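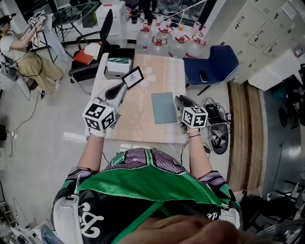 Minutes of the planning meeting after the open day, Flestitz training room
Meeting began at 14:10
Chair: Nazmiye Keskin
Minutes: Ilter
Present: Keskin, Kakakhel, Ostum, Ilter

1. Minutes of the last meeting
Accepted with one correction. The budget for the open day was 4,000 and this sum included the printing. The old minutes said that printing was extra.

2. How the open day went
Ms Keskin thanked everybody who helped. The guest list had 60 names, and most of the guests came before lunch, so the morning was too full and the afternoon was quiet. Mr Kakakhel said that the demonstrations with the hand-held grippers were the part which the guests asked about most. Many of them wanted to know how long a person must practise before the recordings are good enough to train the robot. We did not have one common answer to this, and two colleagues gave different ones. Mr Kakakhel will write a short answer which all of us can use.

Mr Ostum found the introduction talk too long. It was planned for 10 minutes and it took more than double. The guests at the back could not hear the part about the markers on the grippers. Ms Keskin agreed that the talk should be given in the corridor, before the guests come in, and that the speaker should stay near the door.

3. Guests trying the grippers
There was a discussion if guests may try the grippers themselves. Mr Kakakhel is in favour, but only in groups of four and with one trained person at each table. Mr Ostum was worried about the cables on the floor, especially when school classes visit. It was decided to allow it for adults at the next visit, and to speak again about school classes when the cables are covered.

4. Next visit
A group from the technical college has asked to come in December. They would like to see one complete task from the first recording to the robot doing it alone. Mr Ostum thinks this is possible if the task is small - moving one object from one side of the table to the other. Ms Keskin will answer the college and ask how many persons will come.

5. Other matters
The signs in the stairway are still pointing to the old room. Ilter will change them.
The visitor book was not found after the open day. Please look in your offices.

Tasks
Kakakhel: short answer about practice time
Ostum: covers for the cables, with price
Keskin: letter to the college
Ilter: signs, visitor book

The meeting closed at 15:05.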